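How We Are Teaching Two Robot Arms to Fold a Cloth

Hello! I'm Manju Solanki, and I spend far too many of my evenings at Urunlow, a shared workshop where people build things. Some people make chairs. One person is making a very loud clock. My lot are trying to get a pair of robot arms to fold cloths.

You might think that sounds easy. You can probably fold a tea towel while watching telly. But try it with oven gloves on, one eye shut, and only two fingers on each hand (do ask first before you borrow the oven gloves!). That is a bit closer to what the arms have to cope with.

Why cloth is so tricky

A toy brick stays the same shape wherever you put it. Cloth doesn't. Drop it twice and you get two different heaps, with the corners hiding in new places each time. So a robot can't just learn "the corner is here". It has to look every single time and work out which bit is an edge and which bit is only a crease.

Lawal Ibrahim, who did most of our wiring, thinks coloured edges help. I like them as well. With a pale cloth and a teal border you've got a line to follow, even when everything is a bit blurry close up. The trouble starts when part of the cloth flops over on itself, and then the border goes wandering across the middle where you'd never expect an edge to be!
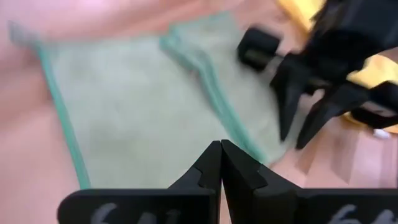 What the arms are made of

Each arm is a chain of stiff black pieces with joints between them, a bit like your shoulder, elbow and wrist. Inside the joints are motors. At the end is a gripper, and that's the hand. It opens and it closes, and that is all it does.

We bolted ours to a wooden table, one on each side, so they can both reach the middle. Uchenna Olatunji built the black frame of rails that goes round it. Our first go, in February, was on a wobbly desk, and every time an arm moved the desk moved too. Never again.

How they learn

First, a person does the folding by steering both arms. The computer remembers where every joint was and what the cameras saw. Then we mess the cloth up and do it again. And again. We did 200 goes with the first cloth, and my shoulders ached for days.

After that the computer hunts for patterns - when the cloth looks like this, the arms usually move like that - and has a try by itself.

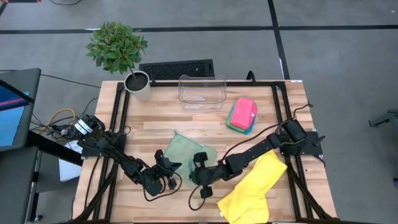

It helps to use more than one colour, too. If you only ever practise with green, the robot might decide that green is the important part, and then get in a muddle when you hand it a yellow one. Anneliese Rothe keeps bringing us more cloths, so we have no excuse.

The arms are slow, by the way. A fold that takes me two seconds can take them about 2 minutes, and sometimes they pinch nothing but air and carry on as if they'd got it. I still cheer when a corner lands in the right place.

Something to try at home

Lay a tea towel flat and fold it using just a pair of kitchen tongs in each hand. Then scrunch it up, drop it and start again. Which corner did you look for first?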